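Workshop News: Two Arms on One Bench

The two-arm build at the Brulcombe shared workshop has reached the stage where it's hard to get anyone to go home! Eifion Bowen started it in a spare corner with a rail, a box of printed parts and a name — Clukach — that has stuck despite several attempts to change it.

Both arms now run from the same controller, and the left one has its cable clipped down properly at last. That took 4 evenings (the first route snagged every time the elbow folded). The budget so far is $205 for the walls, posts and fasteners, with the arms themselves on loan from Eifion's own garage. We're so pleased with the red walls, by the way. They keep the cameras from being distracted by whatever is going on at the next bench, and they look great.

July has been all about kitchen things. Lids, bowls and drawers are a wonderful test, all curves and awkward handles, and the shiny pot gives the wrist cameras a real workout. Handing something from one gripper to the other is next on the list, and we'd love a few more heads on the timing code. 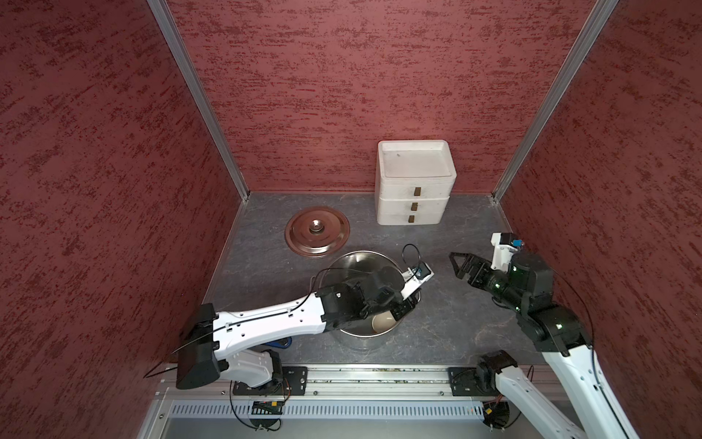 Clukach at work: the left gripper over the bowl in the pot, the right one open and facing it.

If you'd like a turn at the controls, put your name on the sheet by the door. There are 18 slots this month and no experience is needed. Spare M5 bolts are also very welcome — we keep running out.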